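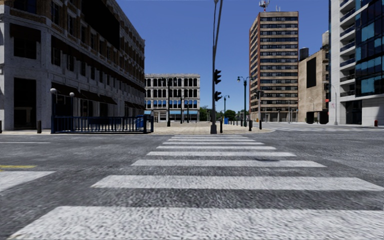
I got Waraporn Luangrath on the phone at 4 in the afternoon, which for her is pretty much bedtime. She bakes for Kuson, the little bread shop she started with her cousin Sakda Kaewkla, and her alarm goes off before most people have finished dreaming. "I can give you 40 minutes," she told me, "and then I turn into a pumpkin." Fair enough!

I wanted to know how anyone gets used to those hours. She laughed at me for a while. "You don't. My first January I put salt in the sugar bin and sold a whole tray of buns before a customer brought one back. She was so nice about it, too."

Before the shop she worked in payroll, and she says she misses the chair more than anything else. Sakda was the one who pushed. He had been making rye loaves in his apartment and giving them to everybody on his floor, and he figured the two of them could at least cover the flour. Waraporn thought he was out of his mind – and then she went and signed the lease with him.

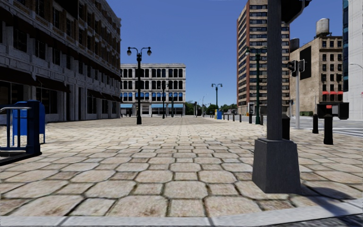

We talked a lot about walking to work, because I'm nosy and I love a city before it wakes up. She does the whole trip on foot, with her keys in one pocket and a boiled egg in the other. "I hear my own shoes. I sing sometimes, really badly. There's a man who walks a huge gray dog and we've said good morning for 2 years, and I still don't know his name. I know the dog's name. The dog is Fonseca."

I asked what she eats when she's sick of bread (I assumed she must be sick of bread). Noodles, mostly, and a lot of pickles. But she still takes the heel of the first rye every morning, with butter, standing up. Sakda thinks the heel is the worst part of a loaf, so they've never had to fight over it.
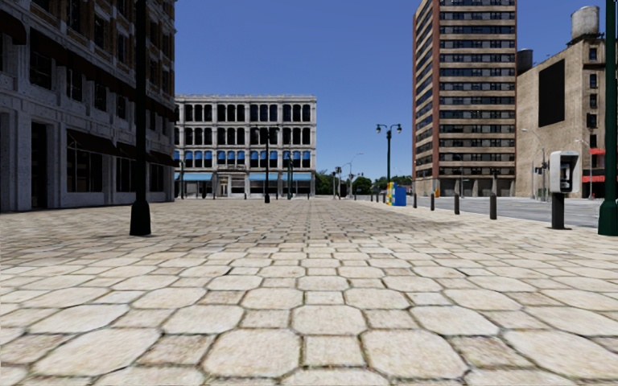

They do fight about the radio. He likes talk shows and she wants old dance music, loud, while she's shaping. The deal they have now is that whoever lights the oven picks the station, and you can guess who has been showing up earlier and earlier.

By then I could hear her yawning, so I asked what she'd be making in the morning. "Rye, the seeded rolls, and a plum thing I haven't got right yet," she said. "Come by, but come before seven. The plum thing goes fast even when it's wrong."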